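作業ノート 10月 メープル板の反り・継ぎ目確認と積み木の整理
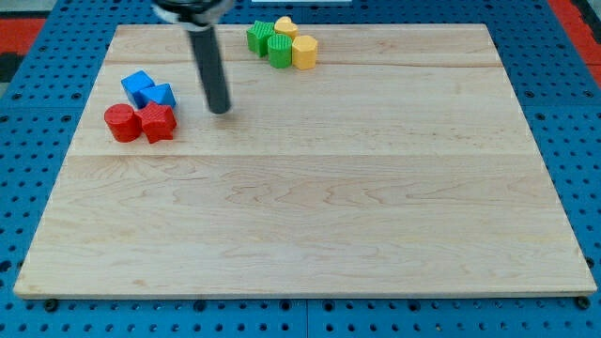 図1 有孔定盤上のメープル板。左奥に青の立方体と三角柱、赤の円柱と星形。

1. 目的

作業台に載せて使うメープル板について、継ぎ目の状態と平面度を記録しておく。前回の測定は口頭で伝えただけで数字が残っていない。今回から同じ手順で取り、このノートに書く。ついでに、形状ブロックの置き方と保管についても決める。

2. 板について

幅方向に接ぎ合わせた板で、継ぎ目は2本、木の帯としては三つに分かれる。仕入れはTukholm。納品書には「メープル、両面サンダー仕上げ」とだけあり、接着剤の種類は書かれていない。問い合わせ済み、返事待ち。

表面は淡色で平滑。木目は手前半分に波状の模様が出ていて、濃い筋が左から右へ曲がって流れる。奥側の継ぎ目は薄く、中央寄りの継ぎ目は周囲より明るく見える。目視では中央のほうが目立つので、段差があるとすればこちらだろうと考えて測り始めた。

上から斜めに見たときの明るさの差は段差とは限らない。隣り合う材の木取りが違えば、同じ高さでも光の返り方が変わる。指でなぞる、定規を当てる、すきまゲージを入れる、の順で確認すること。見た目だけで「段がある」と記入しない。

3. 測定手順

(1) 板を青の有孔定盤に平らに置く。定盤の穴が四辺すべての外に見える位置に合わせる。どこか一辺が定盤の縁にかかると、そこだけ浮いて値が変わる。
(2) 板の下を拭く。木粉が一粒入っただけで角が鳴る。
(3) 四隅を順に指で押し、がたつきの有無を記録する。
(4) ストレートエッジを繊維方向、直交方向、対角2方向に当てる。
(5) すきまゲージは薄いほうから入れる。入らなくなった一つ手前の厚さを読む。無理に押し込まない。
(6) 継ぎ目をまたぐ位置で、左端・中央・右端の3か所を測る。
(7) 温度と湿度を記入する。

ストレートエッジはHonoratoの長いほうを使う。短いほうは端に打痕があり、当てる向きで値が変わるので平面度には使わない。けがき用に下ろした。棚のラベルは張り替え済み。

4. 結果

がたつき:右手前の角にごくわずか。板を180度回すと左奥に移った。板側の反りで、定盤側ではない。

繊維方向:ゲージ入らず。
直交方向:中央で0.13 mm。
対角:片側0.07 mm、もう片側は入らず。対角の差からみて、単純な幅反りに少しねじれが加わっている。

継ぎ目(奥側):3か所とも段差なし。爪もかからない。
継ぎ目(中央寄り):左端と中央は段差なし。右端で爪がかすかにかかる。ゲージでは読めない。目立って見えるわりに段差はほぼなく、見え方の大部分は色の違いと判断した。

室内湿度は70 %。ここ数日高めで推移しており、幅反りはこの影響を受けているはず。乾燥した時期に測り直さないと、板固有の反りか吸湿によるものか切り分けられない。

5. 処置

今回は削らない。0.13 mmなら積み木を立てて置くぶんには支障がない。湿った状態で平らに削ると、乾いたときに逆へ反る。以前Sturellの天板でこれをやり、結局二度削って厚みを失った。

右端の継ぎ目だけ、#400の紙を当て木に巻いて繊維方向に軽く数往復。削り過ぎるとそこだけ艶が変わるので、爪の引っかかりが消えた時点でやめた。仕上げにEnonのワックスを考えたが、塗ると積み木が滑りやすくなる可能性があり、保留。試すなら裏面か端材で。

裏面は未確認。板を裏返して同じ測定をすること(次回)。表だけ封じた場合に反りが進むので、塗装するなら必ず両面同時。

6. 形状ブロック

左奥の組は、青の立方体、青の三角柱、赤の円柱、赤の星形。いずれもプラスチック。左奥にまとめて置いた。円柱は立て、三角柱は立方体の側面に寄せてある。星形は円柱に接する位置。

星形の上面には細かい網目状の凹凸がある。円柱の側面は光沢。照明を落として見ると、円柱のほうは天井灯が縦に写り込んで輪郭が読みにくい。色見本と並べるときは星形の面を基準にするほうが安定する。

接地面の確認は板の中央で一個ずつ行った。
・立方体:どの面でも安定。
・三角柱:長方形の面を下にすれば安定。三角の面を下にしても立つが、隣に触れると倒れやすい。
・円柱:立てた状態で問題なし。寝かせると直交方向の反りに沿って中央へ寄る。転がり始めは目で追えるほど遅い。
・星形:平置きで安定。先端が他のブロックの面に当たると向きが少し回る。

円柱を寝かせたときの動きは、板の反りの簡易確認に使える。ゲージを出すほどでもないときはこれで足りる。ただし押す力が残っていると区別がつかないので、手を離してから一呼吸待って見ること。

7. 置き方の決めごと

・ブロック同士を密着させて置くと、ひとつ持ち上げたときに隣が動く。位置を残したいときは指一本分あける。
・板の継ぎ目をまたいで置かない。段差がなくても、後で位置を記録するときに継ぎ目を基準線として使うため、隠れると困る。
・記録上の呼び方は「奥の継ぎ目」「中の継ぎ目」とする。上・下は見る人の立ち位置で入れ替わるので使わない。
・帯は奥から順に一・二・三。波目の強い側が手前。板を外したあとはこの向きに戻す。

8. 保管

板は立て掛けない。棚の最下段に平置きし、桟木を3本入れて上下に空気を通す。桟木の位置は縦にそろえる。ずらすと荷重で曲がる。床から直接の湿気を避けるため、棚板の上に直置きもしない。

ブロックは色別にせず形別に仕切り箱へ。以前の色別では、足りない形があっても気づくのが遅れた。拭くときは水で固く絞った布のみ。アルコールは光沢面が曇るおそれがあるため使わない。

9. 費用メモ

すきまゲージの薄手側が1枚曲がっている。買い替えは2,000円以内で収まる見込み。今回の値は曲がった1枚を使わずに読んだもので、影響なし。発注は桟木の追加と一緒にする。

10. 残件

・裏面の測定
・湿度が下がった時期の再測定(表裏とも)
・接着剤の種類、Tukholmの返事を待つ
・ワックスの滑り試験、端材で
・すきまゲージ、桟木の発注
・右奥の定盤の穴に木粉が詰まり気味。細いノズルで吸うこと。エアで吹くと板の下に回る

追記 16時。中の継ぎ目の右端をもう一度爪で確認、引っかかりなし。艶の差は斜めから見るとわずかに残る。このままとする。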